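Calton is a small river town best known for its tool libraries, the friendly lending houses where a household can borrow a ladder or a tile cutter for a few days and bring it back when the job is done. The town has 2,795 residents, and a good many of them hold a borrower's card.

The first library was opened in August by Iman Kabbaj, a retired schoolteacher, in the old Chege feed store on the river road. She began with 207 tools, most of them given by neighbors who were clearing out their garages -- and who were often back within the month to borrow their own hedge clippers!
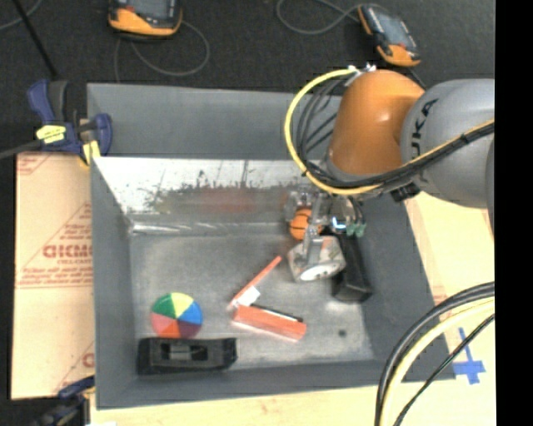 A large gray bin on a pale wooden tabletop.

Borrowing is free for 9 days, and longer loans can be arranged at the front desk. Small items such as clamps and drill bits are kept in open bins and sorted by size, while anything with a motor is signed out by hand in a big green ledger. A second branch, in the Farnus district, lends garden tools only and closes for the winter.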